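Chapter 2
Knowing What You Have: Asset Inventory

Ask a room full of security people what they'd fix first and you'll hear about firewalls, phishing and passwords. All good topics, and we'll get to every one of them! But this chapter starts with something plainer, and I think more fun: making a list.

You can't patch a server you've forgotten about. You can't switch off an old account if you don't know which system it lives on. An asset inventory is a record of every device, program, account and store of data that an organization depends on, together with the name of a person who answers for it. It sounds dull until you build your first one, and then it becomes a treasure hunt. 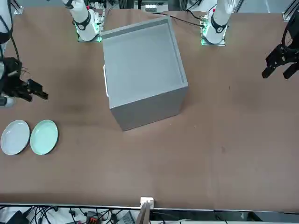
Take Sitmont, a mid-sized maker of garden tools in Brurnberg. When Mebrat Belay joined as its first full-time security analyst, she was handed a spreadsheet with 712 devices on it. She spent her first June comparing that sheet with network logs, purchase records and the payroll system, and by the end of the month her own list had passed 3,000 entries. Printers, door controllers, test servers, a whole rack left over from the purchase of a smaller firm called Endale. Eleven of the machines were still reachable from the public internet, and two of those were running an operating system whose maker had stopped sending out fixes.

Notice that she hadn't bought a single new tool yet. Everything she needed was already sitting in records kept by other departments (finance, it has to be said, keeps wonderful records).

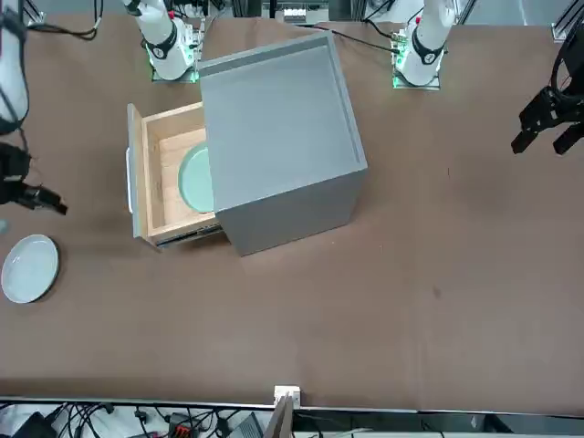 Her manager, Styliani Petridis, then asked the question that shapes the rest of this chapter: "Which of these would hurt us most if we lost it tonight?" A bare list can't answer that. Each entry needs an owner, a purpose, and a rating for how much the business leans on it. We'll build those columns one at a time, using Sitmont's order system, Brelo, as our running case.

Key terms
asset
asset owner
criticality rating
shadow IT
end of support

Before you read on
Write down every device and online account you used yesterday between 8 a.m. and noon. Keep the list handy, as you'll be adding to it in Section 2.1, and I'd bet it grows by a good deal before you get there.

2.1 What Counts as an Asset?

Let's begin with the easy ones, the things you can pick up and put a sticker on.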